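Pulling the rope, 700 times over

Mar 14, 2020

Edwood's back workshop, early. Coffee gone cold already. Marietjie Ndlovu wants 218 good takes of rope handling before lunch and she has eight.

The gloves are black knit, pulled over every finger of the hand. They fray. Nobody minds much.

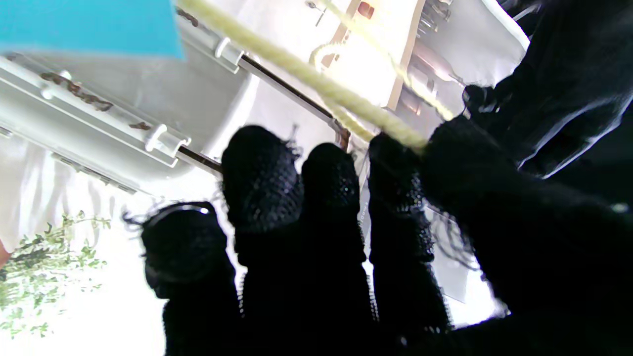
A gloved hand closes on the rope. Ndlovu's team is collecting examples for Veteck's learning system.

Rope is a pain, she says - it sags, it twists, it never sits the same way twice. So you need a lot of it. The target is 700 takes by July, bad ones tagged and kept.

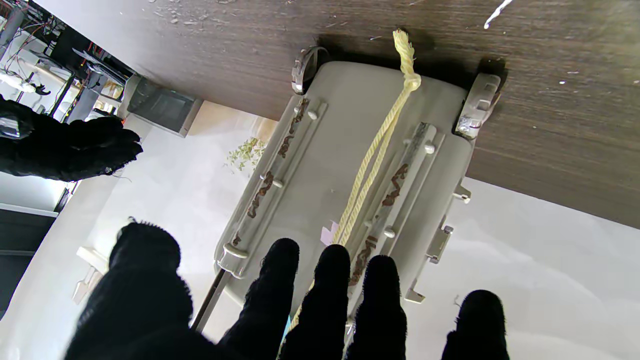 Knots are Wai-kit Chiu's department. He wants more of them, tighter, looser, ends left long. Ndlovu wants the lighting changed first. They go back and fourth on it, quick, still working.

Then the next take. Reach, grip, log it. Again.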